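Drovimdale Club Softball: Your Questions Answered
Updated October 2025

We get a lot of the same emails every fall, and we love them all, but it seemed kinder to put the answers in one place so you aren't waiting on one of us to get home from practice. If yours isn't covered, write to Sylvie Carrier through the club office and she'll get back to you (usually after supper).

Do I have to try out?

Yes, but please don't let the word scare you off! Tryouts run over 2 evenings at Bollow Field, and you need to come to both if you possibly can. Plenty of our players hadn't swung a bat since middle school when they first turned up, and one of last year's starting outfielders came from the swim team.

What does it cost?

Dues are $200 for the year. That covers umpires, field time, your jersey and the league fee. It doesn't cover cleats or your glove, and it doesn't cover gas for away weekends, which the carpool splits among itself. You can pay half now and half in December, and if even that is a stretch, talk to Sylvie. We have worked things out for people before and would much rather have you on the field.

How much time does it take?

More than intramurals and a good deal less than varsity. Figure on roughly 6 hours a week in the fall, and more in the spring when we travel. Labs and exams come first, and Coach Yulan Cai means it when she says so. Just text her before practice and not after.

Do you feed people on home weekends?

We do, and it's one of my favorite parts of the whole thing. Families and players sign up for a dish, and the pasta salad goes faster than anything else on the table. Please put your name on the bottom of any bowl you'd like to see again.

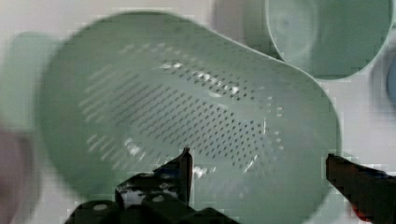
Where do you play away games?

Mostly at Naidu and Zodent, both of which have nice fields and terrible parking. The longest trip is 300 miles each way, and we stay over for that one, four to a room.

Can I join in the spring?

Sometimes. It depends on who has graduated or gone abroad, so ask in December and we'll tell you where things stand.

Comments

hallie_p: Are metal cleats ok? The league page was confusing.
Sylvie Carrier: Molded only at Bollow, hallie! Metal is fine at Zodent.
leftfielddad: My daughter played two seasons and still talks about the Naidu trip. Good bunch.
Brin: can i come to just the second tryout, i have a lab

Related
Fall practice times
How to sign up for the carpool
Home weekend food sign-up
Spring travel: what to pack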